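Filed under: Teaching notes / Practical robotics / Term two

We use cookies to remember your settings. Accept or manage choices.

Handout 7: showing the arm what you want

Right, last time Yen-ting Tu asked whether it matters who does the demonstrating, and I said I'd come back to it. It matters a lot! Two people can drive the same arm through the same little job and leave you with recordings that look like two different jobs. One goes in low and slow, the other swoops over the top, and the poor model has to make sense of both.

So before we argue about networks, I want you all to have had a go. You'll be working in pairs at the Nusolcombe benches, one driving, one watching, then swap. By hand means you take hold of the arm and move it yourself with the motors slack. By remote means you sit at the Sarell controller and the arm copies you. I like the first for big simple reaches and the second for anything with a tool in it (your own fingers stay out of the way, and so does your elbow, which is the thing people forget).

Spoons are a lovely place to start. A spoon is easy to hold and horrible to hold level, and the arm has to go on holding the handle while you think about the bowl at the other end. 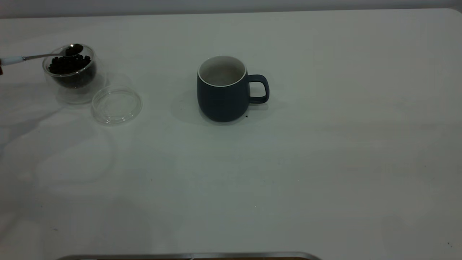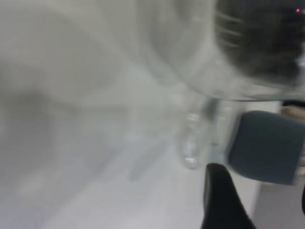
Now, some habits I'd like you to pick up early. Start every run from the same resting pose. Go at a steady pace, even if it feels daft. If you fumble, carry on and recover, then mark the run as a recovery in the log — don't bin it. Pak-hei Tang binned all of his last April and ended up with a policy that had never seen a mistake and had no idea what to do after one.

Do move things between runs, though. Shift the cup a bit, turn the mug so the handle points somewhere else. If everything stays put, the arm learns a path and ignores the cup altogether.

Watch out for speed with the wrist camera. Whip the arm across the table and you get smears, and smears are hard to learn from. I'm guilty of this myself after lunch.

How many runs? My first set for the spoon job came to 81, and I'd have stopped sooner if I'd been tidier. Ya-wen Lau's notes on trimming the dead time at the start and end of a run are in the shared folder, and they're better than mine, so read hers.

For next time: record your set, swap logs with another pair, and write half a page on how their driving differs from yours. Bring it to the 2 pm session.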